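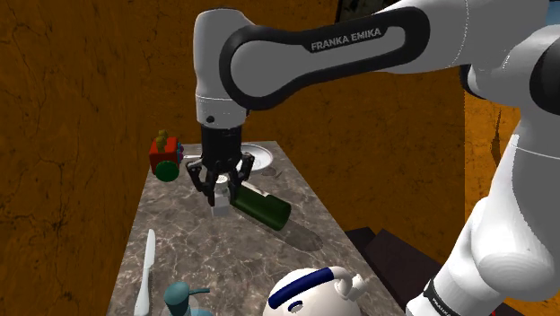 Attachment 1: Small white bottle or container with cap, on the marble counter

Roltoreck Customer Support – Coffee Machines
Ticket subject: Fuketti stops during the second cup, descaling light comes back after descaling
Product: Roltoreck Fuketti, with Ferri water filter
Bought from: Lokance online shop
Opened: 11 Jun 2018
Status: Solved by customer

Customer wrote:

Good morning. I write about my Fuketti coffee machine, which has a problem I could not solve with the manual. I will try to put everything in the right order so that you do not need to ask me twice.

The problem started in the second half of May. In the morning I make two cups, one after the other. The first cup is normal. In the second cup the pump becomes louder after a few seconds, the coffee comes only in drops, and then the machine stops by itself and the water light blinks. The water tank is not empty when this happens. If I wait ten minutes and press the button again, it continues as if there was no problem.

One week after this started, the orange descaling light came on. I thought it was the explanation, so I descaled the machine with the complete program. The light went off. Two days later it came on again. I descaled a second time and the light stayed off for only one day.

What I have already tried:

- Cleaned the tank with warm water and a soft brush, also the small valve in the bottom
- Took out the brewing unit, rinsed it, let it dry during the night
- Used another coffee, with a coarser grind
- Connected the machine to a different wall outlet
- Put the machine back to factory settings (hold both buttons, page 31 in my manual)

After the factory settings the language on the display was changed to Italian, but the problem was the same.

The counter in the service menu shows 3,879 cups. The machine is out of warranty by some weeks, I know this. I do not ask for a free repair, I would only like to understand what is wrong before I buy a new one.

Support replied:

Thank you for the detailed message. The cup count is not unusual for a Fuketti and we do not think you need a new machine yet.

A descaling light which comes back so quickly usually means one of two things. Either the machine did not register that the program was finished, or the flow meter measures too little water and the machine takes this for scale. Your description of the pump noise fits better with the second one.

Please check the following and write us the results:

1. What water hardness is set in the menu, and do you know the real hardness in your area?
2. Do you use the Ferri filter in the tank? When was it last replaced?
3. Remove the filter completely, fill the tank to the 1,000 ml line, and run hot water without coffee until you have a full measuring cup (250 ml). How many seconds does it take?
4. Do the same with the filter in place.

Please use the hot water spout for points 3 and 4, not the coffee outlet.

Customer wrote:

Thank you for the quick answer. I did the tests yesterday in the evening and repeated them this morning, to be sure.

1. The hardness in the menu was set to level 4, the hardest. I believe this is the factory value and it came back when I made the reset. I used one of the paper strips that came with the machine and it shows level 2.

2. Yes, I use the Ferri filter. I replaced it in May. I looked in my calendar and it was three days before the first time that the machine stopped. I did not think of it before because it was a new filter, and I expected that a new filter makes things better.

3. Without the filter: 27 seconds in the evening, the same in the morning.

4. With the filter: 77 seconds in the evening. In the morning the machine stopped before the measuring cup was full, with the blinking water light, so I have no number.

So the difference is very big. Also the noise is different. Without the filter the pump has a low and even sound. With the filter it is high, and sometimes it goes quiet for one moment and then it comes back.

One more observation, maybe it is useful. When I pull the filter out of the tank after the test, there come air bubbles from the lower side. I held it under water in the sink and the bubbles continued for a long time.

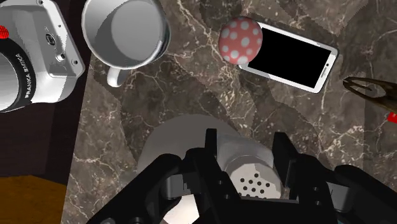
Attachment 2: White mug, from above

Support replied:

These are very clear results, thank you. The pump and the flow meter are fine, otherwise the test without the filter would be slow too. The restriction is in the filter.

The air bubbles are important. The Ferri filter has to be soaked before the first use, so that the water pushes out the air between the granules. When it is put in dry, the air stays inside. For the first cup there is still enough water in the lines, and for the second cup the pump must pull everything through the filter and gets air. This is when you hear the high sound.

Can you tell us how you prepared the new filter?

Customer wrote:

I have to admit that I did not soak it long. I held it under the faucet for perhaps half a minute and then I put it in. With the older filters I always did it like this and there was no problem.

I found the box again in the recycling. On the side there is a drawing with a filter in a glass of water and a clock, but there is no text next to it. In the manual of the machine I found nothing about soaking, only "insert the filter and turn until it clicks".

Is it possible that the newer filters are different from the old ones? The new one feels a little heavier in the hand, but I have no old one to compare.

Support replied:

Yes, the filling was changed. The granules in the current Ferri filter are finer and they need more time under water. The printed manual for your machine is older than the change. The current manual can be downloaded from the Fuketti page, and the soaking is described in the chapter about water.

Please do this with the filter you have. It is not necessary to buy a new one.

1. Take the filter out and place it upright in a deep bowl of cold water. It must be fully covered.
2. Press it down gently with your hand until no more large bubbles come up.
3. Leave it for 30 minutes. Turn it over once in this time.
4. Put it back in the tank and turn until it clicks.
5. Run two full measuring cups of hot water and pour them away.
6. Set the water hardness to level 2.
7. Run the descaling program one more time, but with the filter removed. If the filter was in the tank during your earlier descaling, please tell us.

Customer wrote:

About point 7: for the first descaling I removed the filter. For the second one I am not sure. I think I forgot it, because I was already a little impatient with the machine. Is the filter damaged now, or can I still drink the coffee?

Support replied:

Descaling liquid that goes through the filter uses up the granules. It is not dangerous after good rinsing, but the filter does not protect the machine anymore and it can also give the coffee a sour taste. In this case please do not use it again. Take a new one and soak it as described. Until you have it, you can use the machine with no filter at all. With level 2 water this is no problem for some weeks.

Customer wrote:

I ordered a new Ferri filter from Lokance and it arrived after three days. In the meantime I used the machine without a filter, like you said, and it did not stop one time.

Then I did the steps in your order, only the descaling I moved to the beginning, with an empty filter place. I hope this was correct. The new filter made a lot of bubbles in the bowl, more than I expected, and after I turned it over there came some more. I left it for 45 minutes.

Results with the new filter:

- 250 ml hot water: 31 seconds
- Repeated directly after: 30 seconds
- Two coffees one after the other: no stop, normal sound
- Four coffees one after the other, when we had visitors: no stop
- Descaling light: off since six days

I also changed the language back to English. It is in the third menu from the left, if another customer has the same question.

The coffee has a slightly different taste than before, a little stronger. I suppose that this comes from the factory settings, because my own setting for the amount of water was deleted too. I have now put it one step higher.

Support replied:

Doing the descaling first was correct, and it is the better order. A few seconds more with a filter is normal.

The amount of water per cup does go back to the standard value after a reset. You can save your own value when you keep the cup button pressed during brewing and release it when the cup is as full as you like.

We have sent a note to the people who make the packaging about the missing text next to the drawing. We will close the ticket now. If the light comes back in the next two weeks, please answer in this same ticket and do not open a new one, then we still have your measurements.

Customer wrote:

Thank you, this is clear for me. I saved the amount with the button and it works. I have written "soak 30 min" with a marker on the inside of the cabinet door where I keep the filters – the next change will be in two months. You can close the ticket.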